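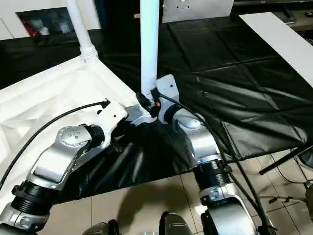
About Plekley

Poles, posts, stands and the bits that hold them up. White mostly, other colors if you ask. Started by Montserrat Iglesias and Gil-soo Woo in a unit behind the Tresano yard, 2 benches and one decent drill. Same unit now, more benches.

What we do: bench poles, floor poles, base mounts, collars, cable routing. Shop fitters buy a lot of them. Also schools, labs, one very patient bakery. 186 parts in the current list, PDF on the Downloads page (the old Morais sizes are at the back, still made to order).

Most jobs go out in 10 working days. Painted ones take longer, please dont ring on day three.

Montserrat does drawings and quotes. Gil-soo runs the bench and answers the phone when he hears it. Email is quicker.

Minimum order is one. Cut to length, no charge under 60 inches. Send a sketch, even a bad one, with the heigth marked and what it has to stand on.

Pickup by the side door, ring twice. Closed the last week of October for stock count.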